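Plikham to Teach Robot Arms Computer Teardown by Hand and Remote Control

PLULTMONT, Wed 13 March – Plikham, which refurbishes and recycles office computers, will expand a program in which its bench technicians teach robot arms to take apart used desktop machines. The company is adding a second teaching room at its Plultmont plant and will run it on both day and evening shifts.

The program is called Storus. It began with a single bench and one arm, and it now has 17 technicians trained to give demonstrations. None of them came from a programming background. All of them had worked on the teardown line before joining, and most still spend part of each week there.

Desktop computers arrive at Plultmont by the pallet from schools, offices and public agencies. Each one is opened, checked and sorted. Memory, processors and drives that still have use in them are pulled, tested and sold or put back into rebuilt machines. Boards, power supplies, wire and steel go to separate streams. The work is done with small tools and fingertips, and the layout inside the case changes from one model to the next and sometimes within the same model.

That variety has kept most of the job out of reach of fixed automation. A machine programmed to move to one exact spot does well until a cable hangs a half inch lower than it did in the last case. Plikham tried a fixed-position system on its line and removed it after a short trial. Storus takes a different approach, in which the arm learns from many recorded examples of a person doing the task.

Technicians give those examples in two ways. In the first, they take hold of the arm and guide it through the job, moving the gripper to the part and closing it with a button at the wrist. In the second, they sit at a station a few feet away and move a smaller arm, and the larger one follows. A small camera mounted at the gripper records the view along with the position of each joint.
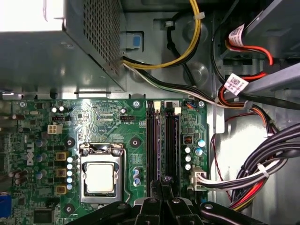

Hand guiding is quicker to learn and is used for large moves, such as lifting out a drive or setting a side panel in a rack. Remote control takes longer to get comfortable with, and new operators are given two weeks before any of their recordings are used. It is the preferred method for memory modules, latches and small connectors, where a hand on the arm tends to block the view or push the gripper off line.

A recording usually covers one short task from start to finish. The operator opens the latch on a memory slot, grips the module, draws it out and sets it in a tray. Then the case is changed or turned a few degrees and the task is recorded again. Plikham asks for at least 100 good recordings of a task before an arm is allowed to try it alone, and harder tasks need many more. The Storus library now holds 1778 accepted recordings, and the company plans to reach 2000 before the second room opens.

Recordings that go wrong are also kept, in a separate set. If the gripper slips or catches a wire, the operator marks the point where it happened and then shows how to back out and start over. According to Plikham, these recovery recordings made a bigger difference than any change to the equipment. Early on, an arm that missed a grip would simply carry on to the tray with nothing in its fingers.

The arms and grippers are supplied by Lam, which also built the remote stations. Under the expanded agreement, Lam will deliver the equipment for the second room and will send staff to Plultmont during the first month of use. It will also fit the existing stations with a lighter handle, a change the technicians asked for after complaints of sore wrists on long sessions. Operators will be limited to two hours at a station before they rotate to other work.

"The people on our line know things about these machines that were never written down," Plikham said in a statement. "They know how hard to pull and when to stop pulling. Showing the arm directly has been the best way we have found to pass that along."

The arms will not take over the full teardown. For now they are being taught memory removal, drive removal and the unplugging of the larger power connectors. Opening damaged cases, handling batteries and judging whether a part is worth saving will stay with technicians. Every part an arm removes goes through the same test bench as a part removed by hand, and the results are logged together so the two can be compared.

Plikham said no positions on the teardown line will be cut as a result of the expansion. Technicians who qualify as demonstrators receive a higher hourly rate, which applies to all of their hours and not only those spent teaching. The company will open applications for the evening shift to current employees first and will advertise outside if places remain.

Work on the second room is already under way in a former storage area next to the receiving dock. It will have four benches, two set up for hand guiding and two for remote control, with adjustable lights over each. Lighting has been a steady problem. Bare metal inside the cases throws glare back at the camera, and an arm taught under one lamp can do poorly under another. The new lights will be changed on a schedule so that recordings cover a wider range of conditions.

The company will also begin recording on small-format desktops, which have less room for a gripper and have so far been done entirely by hand. Laptops are not part of the current plan – Plikham said it wants steady results on desktops before moving to machines held together with glue and hidden clips.

Customers who send equipment to Plultmont will see no change in pickup, data handling or paperwork. Drives will continue to be logged on arrival and erased or shredded under the terms of each customer's contract, whether they are taken out by a technician or an arm.

Tours of the first teaching room can be arranged for customers and local schools. Visitors will be able to try hand guiding on a practice bench set apart from the recording stations. Requests should be made through the Plikham front office in Plultmont.

About Plikham

Plikham collects, repairs, resells and recycles business computer equipment. Its plant and offices are in Plultmont.

About Lam

Lam makes robot arms, grippers and remote control stations for light industrial work.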